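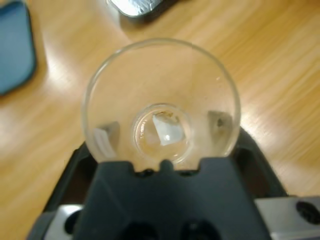

*Item 5 – glass cup against wooden tabletop, viewed from above. Small white piece at the bottom; brownish mark near the base ring.*

# Glassware and Table Check – Emness Dining Room, Grestport

**Sheet:** 261
**Date of check:** 7th December
**Glassware supplier:** Cutik
**Status:** Open – two items require action

This sheet covers drinking glasses and table surfaces in the Emness dining room. Entries are marked Pass, Action or Not checked. Comments are required for every entry marked Action.

## Glassware

- [x] **1. Rims free of chips.** Pass. All 52 glasses on the shelf were checked by eye under the counter light.
- [x] **2. No cracks in walls or bases.** Pass.
- [x] **3. Stacking.** Pass. Glasses are stored singly, as instructed in September.
- [ ] **4. Shelf liner clean and flat.** Action. The liner has lifted at the rear corner and is to be replaced with the ribbed type.
- [ ] **5. Interiors clear of residue and foreign matter.** Action. One clear glass cup has a small white piece of material lying in the bottom, possibly paper or tissue. There is also a small tan-brown smudge on the glass near the base. The nature of the smudge has not been established. The cup is to be emptied, washed by hand with a bottle brush and held up to the light before it is returned to the shelf.

## Tables

- [x] **6. Surfaces free of splinters and raised grain.** Pass.
- [x] **7. Tables stable under load.** Pass. The felt pad on table 2 is worn but still serviceable.
- [ ] **8. Underside fixings.** Not checked – tables were laid for lunch.

## Comments

Paper napkins should not be placed inside glasses when tables are cleared. Scraps left in the bottom are easily missed when racks are loaded in a hurry.

Rao dishwasher settings were not part of this check. Item 8 is carried forward to the next sheet.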